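Home / Arms / Grippers / Spares / Support

Brirkus Dual-Arm Service Kit
Wadutard Equipment
2 min read

The Brirkus pair will do housework for as long as its cables let it. The arms themselves are sturdy. The cables get bent, tugged and dragged past furniture all day, and they're usually the first thing to complain. The Service Kit holds what you need to keep one two-arm station going: wrist cables for both sides, gripper pads, cable ties, joint cover screws (plus spares for the ones that roll under the bed) and a hex key we would like you to put back in the box.

Price: $459
Fits: Brirkus dual-arm stations, left and right

Dressing the cables

Leave a generous loop at the wrist. New owners like to pull everything tight because it looks tidy, and then the wrist turns all the way over and they order another cable from us. We appreciate the business. Tie the cable to the lower arm, never across a joint ring, then run the wrist through its full travel by hand with the power off. If the loop goes taut anywhere, give it more slack and try again.

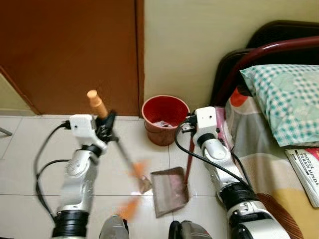 Sweeping with one gripper on the broom and the other on the dustpan. Note the cable loops beside both grippers.

Gripper pads

Check the pads every 50 hours. Long thin handles are hard on them, since a broom is mostly leverage with some bristles on the end. Swap both pads on a gripper together. Mixing an old one with a new one gives you a handle that slowly rotates in the grip, and a robot that goes on sweeping with great confidence in the wrong direction.

After a pad change, redo the grip zero and teach the handle position again. It takes a few minutes. Skipping it takes an afternoon.
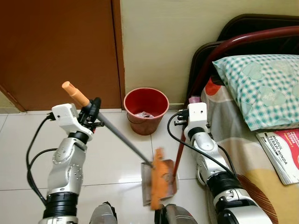 Both tools meet at floor level. Teach this position last, after the grip zero.

Cleaning and joint care

Floor work means dust, and dust likes the ribbed joint covers. Brush them out dry. Please don't use compressed air, whatever the forum says, as it only moves the dust somewhere more expensive. Wipe the metal housings with a barely damp cloth. At 1,000 hours, check the housing bolts for torque and replace both wrist cables, including the one that still looks fine.

Keep the emergency stop where you can reach it without climbing over the bed.

Not included: broom, dustpan, dust.

Related items
Lindura gripper pads, pack of 2
Estrella cable sleeve, black
Brirkus wrist cable, single
Wadutard torque driver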